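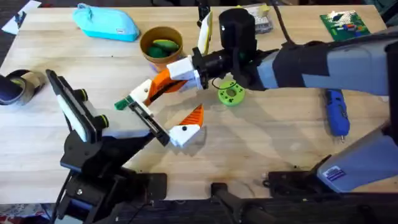 A small green block over the pale wooden tabletop

We lost our cell service for most of a Saturday in January, and I found out how badly my household runs without it. The cordless phone was dead in a drawer. My husband Leandro couldn't get into the bank app because the code came by text. I drove to the grocery store to use their Wi-Fi like it was 2004! So this page is my running list of home phone and internet tips, the stuff I do now so an outage is a nuisance and I can still make dinner.

Turn on Wi-Fi calling today. It's in your phone settings, usually under Cellular or Connections, and most carriers want you to enter a street address the first time (that's for 911). You can't always finish that step while the network is down, so do it while everything works. Then put the phone in airplane mode, switch only the Wi-Fi back on, and call somebody. I called my neighbor Eluned and she thought I'd gone mad, but it went through.

Write numbers on paper. I know, I know. Mine are on an index card taped inside the cupboard where the coffee lives: school office, doctor, vet, both sets of grandparents, the power company. Pencil is better than pen, people change numbers more than you'd think.

Download your maps. The offline area for our whole county was small enough that I didn't have to delete anything. Give it a refresh every few months or it expires on you.

Get your bank codes some other way. An authenticator app works with no signal at all. And print the backup codes when they offer them, then put them with the passports.

Now the router, which is where I've saved myself the most grief. Ours used to sit on the floor behind the TV, in a nest of cords, and the upstairs bedrooms got nothing. I moved it to the top of a bookcase in the hallway and the difference was huge.
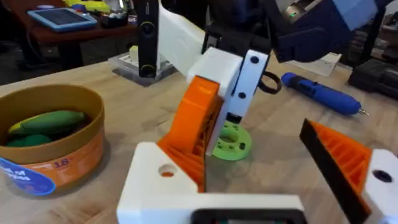 Keep it well away from the microwave too, and the fish tank if you have one (water soaks up the signal, my friend Kayode learned this with his big aquarium). If you're running a longer cable to get it up high, buy the flat white kind and tuck it along the baseboard with those little stick-on clips. Wipe the wall with rubbing alcohol first and let it dry or they'll be on the carpet by morning.

Label every plug. Bread bag tags are perfect for this, just write "modem" or "router" in marker and snap them around the cord. When you need to restart things, unplug both, wait a minute, plug the modem in, let its lights settle, then do the router.

I also keep a battery pack charged for the phones. The one I bought says 2,000 on the front and it was a waste of money, it barely gets my phone past half. Look for a much bigger number! Top it up when you change the furnace filter and you'll never forget.

One more for the car: a plain charging cable that stays there, in the glove box, and is not to be borrowed by teenagers. Mine has a red ribbon tied on it. It has still gone missing twice this summer.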